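To: Facilities and Furnishings list
From: Ambros Hubmann, Dristwood Workshop Services
Date: 22 Sep 2019
Subject: Re: Refinishing of the dark tables, Tollatitz building

Dear colleagues,

Thank you to those who responded to the first circular. The Tollatitz reading room office forwarded the following, and I am answering it on the list so that other departments with the same tables may refer to it.

> The dark tables on our floor were last oiled in April. Several of
> them now show a lighter band where people work most. Staff have
> asked whether this is damage to the wood or only to the finish, and
> whether they should stop using the tables until the work is done.
> We would also like to know if clamped equipment must be removed
> beforehand, and who is to do it. Finally, is the Leitner oil still
> the approved product? There are two opened cans in our cupboard
> and we do not know how old they are.

With regard to the first point, a lighter band with fine streaks running through it is ordinary wear of the finish. The tables may remain in use. Departments are asked only to refrain from treating the worn area on its own. Spot treatment leaves a visible border, and the whole top then has to be taken back further than would otherwise have been necessary.

With regard to clamped equipment, each department is responsible for clearing its own tables by the evening before its appointment. This includes lamps, cable holders and anything else fastened to the rim. Please loosen clamps fully before lifting them away. Of the 63 tables on the present schedule, 38 have a rounded edge, and on these a clamp dragged sideways will mark the curve where it is hardest to sand. Cables should be coiled and kept with the equipment to which they belong.

The Leitner oil remains approved. Opened cans without a date should not be used and may be returned to the Dristwood counter. The Flukine wax that some departments purchased on their own account is not compatible with the oil, and any table to which it has been applied must be reported in advance – it will be assigned a longer appointment.

For the purpose of the schedule, each department is requested to submit one photograph per table type, taken from above in normal room light, together with the entries listed below. Photographs already received need not be sent again.

Entries to be submitted

1. Room number and name of the person who will unlock the room.

2. Condition of the surface, with a photograph. The reference entry for "light wear, dark finish, rounded edge" reads: grain visible, paler streaked band left of the middle, clamp still attached at the rim and to be removed by the department.
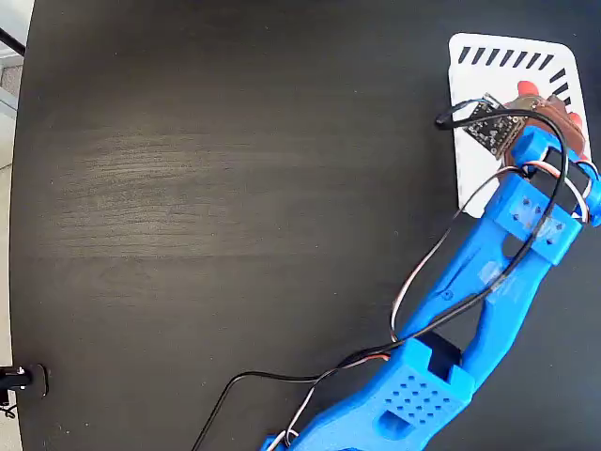
3. Products applied to the table in the past 12 months, if known. Where no record exists, please write "not known" and leave the remainder of the line blank.

4. Dates on which the room cannot be released.

Ambros Hubmann
Dristwood Workshop Services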